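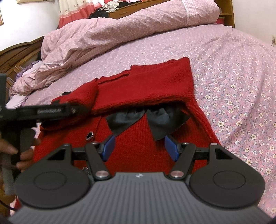

Red sweater, black satin bow. First one of the knits to get folded.

Thread on putting knitwear away properly, as I've been asked three times now how I do it. I'm doing my own closet and a box of things from my aunt Encarnación Cifuentes, who has moved to a smaller apartment and kept only what fits in one dresser.

I work on the bed. The pink floral sheet is an old one and it goes on whenever I sort clothes. A table is better for your back but mine isn't wide enough for a sweater with the arms out.

Rule one, knits don't go on hangers. I had a gray cardigan from Womberg that hung for one winter and came out with points on the shoulders. I steamed it, I wet it and dried it flat, and the points got smaller but they are still there. It's my gardening cardigan now.

Thin merino you can hang if you fold it over the bar of the hanger. Anything thick gets folded.

Back to the red one. It's a heavy knit with a lot of texture in the stitch, so it makes a fat parcel no matter what you do. Don't try to press it flat. You'll get a hard crease in the sleeve and the rest will puff back up in ten minutes.

How I fold a thick sweater:
Front side down, smooth it out with your hands.
One side in to the middle, sleeve laid back down along the body.
Same on the other side.
Bottom hem up to the middle, then once more.
Turn it over.

That's for a plain sweater. With a bow at the neck I do it differently and this is where most of the questions came from.

Satin creases if you look at it. The loops on this one already have folds in them. If you put it face down with the weight of the sweater on top for four months, you will be ironing a bow in January, and ironing a bow that is sewn to wool is a miserable job.

So for the bow: fold the sweater face up. Sleeves go across the body, one at a time, below the neckline. Spread the loops to the sides and let the tails hang where they want to. Then bring the bottom up underneath, so the bow ends up on top of the parcel with nothing on it.

A sheet of plain tissue inside each loop, crumpled a little, keeps the shape. White or unbleached. Don't use colored tissue from a gift bag, the dye can come off if the closet is damp.

It goes on top of the stack. Always. If you have two sweaters with bows you need two stacks, or a shelf with more height.

Buttons. There's a round black one with a silver rim on the front of this sweater. Metal rims catch on knit. Before I stack something on a sweater with buttons like that I put a sheet of tissue over them. I've pulled a loop out of a very nice cream pullover by skipping this.

If you do pull a loop, don't cut it. Take a blunt needle or a small crochet hook and work it through to the back, then stretch the fabric gently around it in both directions. Most of it will go back in.

Reply to @ Rhonda Landry, who asked if I wash everything first. Yes, everything that has been worn, even once. Moths go for sweat and food more than for clean wool. I missed a spot of soup on a scarf two years ago and they found it before I did.

Washing: cold water, wool soap, no wringing. Press the water out, roll the sweater in a towel, kneel on the towel. Dry flat. With a satin bow I keep the bow out of the water if I can and clean it separately with a damp cloth. If the bow is pinned on and not sewn, take it off. Check the label too, some of these are dry clean only on account of the trim.

Drying takes longer than you want it to. A heavy sweater needs two full days on the rack at my place, in August more like one. Feel the underarms and the ribbing at the cuffs, those are the last to dry. Putting it away a little damp is how you get the smell.

Pilling. I do it after washing and before folding. I use a Jirner fabric comb, the kind with a wooden handle. The electric shavers are faster, but on a textured stitch they take the tops off the raised parts, so I only use mine on flat knits.

Storage. I have two cotton boxes with zippers under the bed and one shelf in the closet. Cotton because it breathes. I used vacuum bags for a while and quit. They are fine for comforters. Wool came out looking like cardboard and took a week to recover.

Box size matters more than I thought. Mine are 44 cm wide inside, which takes one adult sweater folded my way with a little room at the side. The previous ones were 31 cm and I had to fold everything a third time, so every sweater had a line down the chest.

Njål Hellström asked about cedar. I use it, blocks and not the oil. Sand them lightly when they stop smelling. I would not count on cedar to get rid of moths that are already in there. For that, the freezer: sweater in a sealed bag, a few days in, a day out, a few days in again. Take the air out of the bag first.

Cedar shouldn't touch the fabric directly. It can leave a stain on light colors. I keep the blocks in an old sock.

Lavender smells nice. I have some in the drawer. I have no idea if it does anything.

From my aunt's box so far: a navy pullover, a brown vest with a broken zipper, two berets, a green turtleneck with a Calvo label that is in better condition than anything I own, and a long scarf I remember her wearing when I was in school. The turtleneck is staying. The vest goes to Kedir Birhane, who replaces zippers and has said he'll take a look at it.

She put newspaper between the layers in the box. It worked for the shape but there's gray ink on one of the berets. Please don't use newspaper. I've dabbed it with wool soap and it's lighter, and I'll try again tomorrow.

What goes where, for the people who asked for the order:
Bottom of the box, the heaviest and plainest.
Middle, cardigans, buttoned up.
Top, anything with trim, beads, a bow or a collar.
Scarves rolled along the side to fill the gap.

Button the cardigans all the way before folding. They keep their front edge straight that way. Close zippers too.

Turtlenecks: fold the neck down the way you wear it, then tuck it to the back. If you leave it standing it ends up bent over to one side.

Don't fill a box to the top. If you have to press on the lid to close the zipper, take one out. Mine hold fewer than I'd like and I've made my peace with it.

Labels. I write on a strip of masking tape on the short end of the box, the end that faces out. "Heavy, red + navy" is enough. I tried a list with every item on it and stopped updating it in the first month.

Someone wanted to know about rolling instead of folding. I roll T-shirts and thin stuff for a suitcase. A thick knit rolled up takes more room than a folded one, and the outside layer gets stretched. For a weekend trip it doesn't matter.

If you're packing a sweater with a bow for a trip, put it in last, face up, and lay a T-shirt over it. When you get there take it out first and leave it flat on a chair. Most creases in satin drop out overnight. For the ones that don't, hang it in the bathroom for the length of a shower, and yes, I know what I said about hangers. Ten minutes won't hurt it.

For ironing satin, if you have to: lowest setting, a cotton cloth between, from the back side. Slip a folded washcloth inside the loop so you don't press it flat. No steam straight onto it, you get water marks. Try it on the end of a tail first.

Lucía Escobar says she tacks the loops of her bow with one stitch of black thread so they hold their shape in storage, and snips it when she gets it out. I haven't tried that. It sounds good if you have a steady hand with the scissors.

I do the whole thing twice a year. In fall the boxes come out, everything gets aired for a day by an open window, and what I didn't wear the winter before gets tried on. If it itches or the sleeves are wrong it goes in the donation bag. I try not to argue with myself about it.

The price question on the boxes: they were on sale at Grunero and I paid 317 pesos for the pair. I don't know if they still carry them. Any cotton box with a zipper on three sides will do, just check the inside width before you buy.

Still left to do: the cream pullover, both berets, the gloves, and a blanket that doesn't fit in anything. I'll add to this thread if the ink comes out of the beret.

Update, 19 September 2025. Most of the ink is out. Wool soap, three rounds, cold water, dried over a bowl. You can see a faint spot if you hold it to the window. My aunt says she can't see it.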